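The Long Way Back to Jutirside

Independence came to Jutirside at midnight, in the rain, with the band playing the wrong anthem. They had learned the old one so well. Thirty seconds in, someone waved them down, and they started again on the new tune, which only the schoolchildren knew the words to.

People still tell that story at funerals. They told it again in February, when the last member of the first cabinet was buried on the hill above the harbor, and the island began arguing over what his generation had left behind.

A lot, was the answer from the pulpit. A deep water port. A teachers' college. The road to Oro, which used to be two days by mule and is now a morning's drive if the bridge is open. Also a constitution, twenty pages, typed in one week on a borrowed machine and never properly replaced.

The old man himself had no grand title by the end. He had been minister of works, then of fisheries, then of nothing, then of works again. He walked to the market. He kept every letter. Over 4000 of them, in boxes, in a house in the Salix quarter with a bad roof, and the fight over those boxes has told us more about the republic than any of the speeches did.

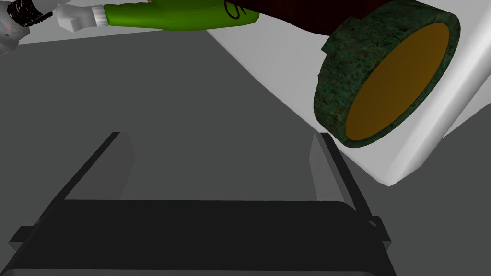
My mother wrote to him twice about the water pipe and he answered twice, in ink, and the pipe came, so don't let anybody from the capital say those letters belong to the capital. That was a reader in Oro, writing to this magazine after our short notice of the funeral. Plenty of others wrote in the same mood. They want the papers kept on the south side, where most of them were sent from.

The government wants them in the national archive. Fair enough, on paper. But the archive has been shut to the public for most of the past decade, and the reading room seats six. Requests go in and don't come out. A student from the teachers' college waited a full year for the minutes of one meeting, and got the minutes of a different one.

So, the letters. What's in them? Pipes, mostly. Pipes, school desks, a boat license held up by a cousin of a cousin. Requests for a photograph. Complaints about the photograph. In the early years people wrote to him the way they had written to the district officer, all "your humble servant", and by the tenth year that's gone and they are telling him off like a nephew. You can watch a colony turn into a country in the way folks sign there names.

Then the hard years. The family has let outsiders see one box from the time of the dock strike, when 1128 men were locked out and the cabinet sat through two nights deciding whether to send the police. He voted to send them. Always said so. The letters from the wives are in that box, and he answered those as well, stiffly, and not one of the answers says sorry.

It didn't come up at the funeral. The bishop talked about the port.

Hard to blame him. The founders are the one thing both parties agree on, and elections are close. The ruling side has put his face on a banner outside the customs house. The opposition has put the same face, same photograph, on a banner across the street. Neither has offered to fix the roof in Salix.

Money, then. The family has been quoted 2000 a month for dry storage, which they don't have. A shipping firm, Dimitriou, has offered a room above its harbor office free of charge, and that set off another row, because Dimitriou ran the docks at the time of the lockout. The company says it only wants to help. Maybe. The dockers' union marched past the office anyway, 200 people and a drum, and handed in a letter of there own. It asked for the papers to go to the college, with a copy of everything to Oro.

Which might be the answer. The college has a librarian, a scanner and a roof. It doesn't have a budget line, and the ministry hasn't replied to its last proposal. Staff there say they would take the boxes tommorow.

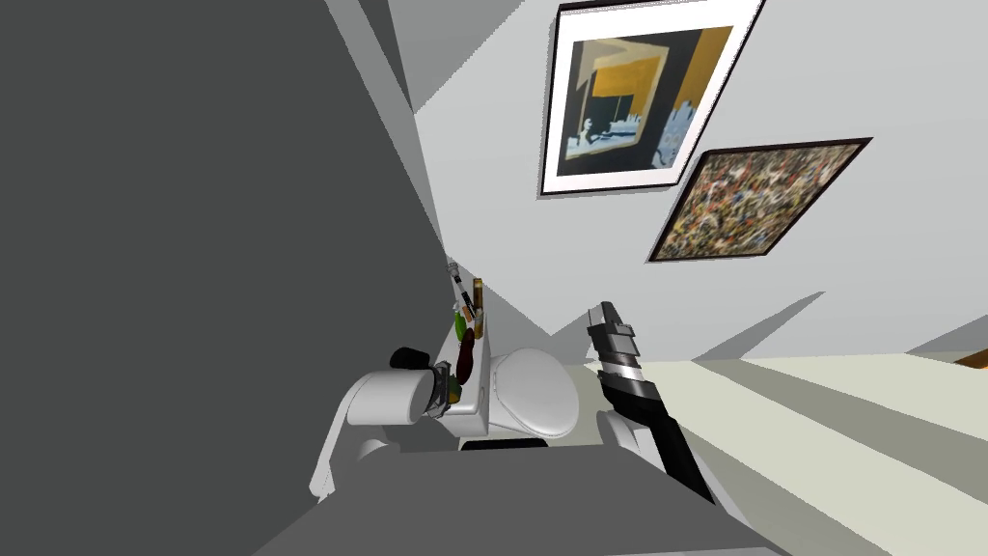

Indoors, two framed works on a pale wall.

Meanwhile the rains are coming. The family has moved the boxes off the floor and onto beds, and sleeps in the front room. They're tired of visitors, tired of being told what the nation needs. They'd like a decision before the wet season, and they'd like it in writing.

Parliament sits again next month. The papers are down as the ninth item of business, after the fishing quotas and a motion to rename the airport. The motion would name it after him. Both parties have said they'll vote yes.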